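Teaching Two Arms to Fold a Sheet of Paper

Filed under: Builds, Bench Robots
25 Jul 2023

If you read my last write-up you know I finally got the two arms talking to the same computer. Yay! Naturally the next thing I wanted was for them to do something with paper, and folding looked like a nice gentle first job. (It isn't. Set aside a weekend.) I work out of a corner of the Drastdale workshop, but everything below fits on a sturdy table at home too.

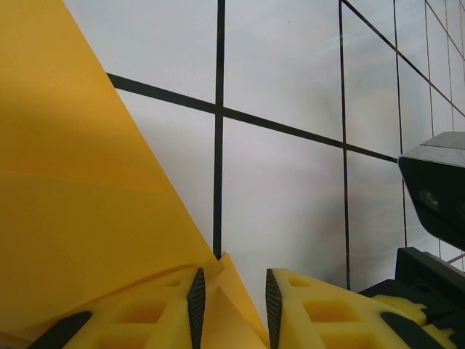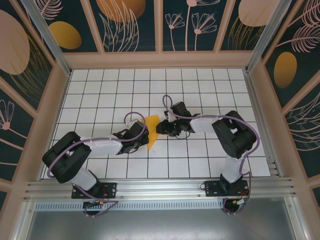 What you need

Two arms on one rail, ridged fingertip pads, a camera at the wrist, and a second camera that can see the whole work surface. I use a little control script I call Wikier, and I'll use that name below so I don't have to keep typing "the script." Any setup that lets you move the arms by hand and play the moves back will do.

For paper, get something with a bit of body and a strong color. I went with yellow on a white surface because the edges are so easy to pick out. Printer paper on a white background made me want to quit the hobby.

Step 1: Bolt the arms down for real

Mount both arms on the same piece of aluminum extrusion. I started with each arm on its own clamp, and every time I bumped the table the distance between them changed a hair, and then every saved position was wrong. On one rail they move together if they move at all. Tighten the plates, run both arms through their full range a few times, then tighten again. Mine took another quarter turn!

Leave slack in the cables at the wrist, more than looks tidy. I let mine loop up over the joint. My first try was zip-tied nice and flat, and it tugged the gripper sideways whenever the wrist rolled.

Step 2: Use the grid

My surface is ruled into squares with thin black lines, and I'd put lines on yours before you do anything else. Line up one grid line with the rail and treat the rest as your ruler. When a pickup misses, you can look at the camera view and say "half a square too far left" and go fix that number. Before the grid I was just nudging things and hoping.

Step 3: Set the finger height

This is the fussy one. Lower the open gripper until the tips barely kiss the surface, then back off until a scrap of paper slides under with a light drag. Save that height for each arm separately. They will be different, even if you bought the arms together.

Too high and the fingers close on air. Too low and the arm leans on the table, the motors get warm, and Wikier throws error 39, which is my own code for "stop pushing, dummy."

Step 4: Make the pinch

You can't grab a flat sheet from above by just closing on it. What you want is for the two pads to push the paper toward each other so it buckles up into a small tent between them. Start with the fingers open a modest amount, press down lightly, and close slowly. Slow is the whole trick — at full speed the pads skate right over the paper.

If you get no tent at all, wipe the pads with a damp cloth and let them dry. Dust from the Kirui sander next door gets on everything in our shop, and slick pads are the problem more often than my code is.

Step 5: Carry it over

Lift a little, move across in a low arc, and set the held part down where you want it. Don't lift high. A tall arc lets the sheet swing, and then it lands crooked. Bring the second arm in to hold the paper still while the first one travels, and keep its fingers closed so it acts like a fingertip resting on the page.

Watch the wrists here. Both arms want to be in the middle at the same time. I added a rule that neither one can enter the center squares until the other has stopped moving, and that cured my knuckle-crunching collisions.

Step 6: Press the crease

Open the gripper, back away, close it again, and drag the closed tips along the fold. I do 3 passes. A single pass leaves a soft bend that springs open again.

Step 7: Repeat until bored

Run it over and over with a fresh sheet whenever the old one gets too creased, because an old fold makes the paper tent in the wrong spot. My servos are rated for 3,000 cycles between greasings according to the notes I keep taped to the Tustine toolbox, so I log every run.

In August I want to try a second fold across the first one. If you've managed that with ridged pads, please leave a comment and tell me what height you used!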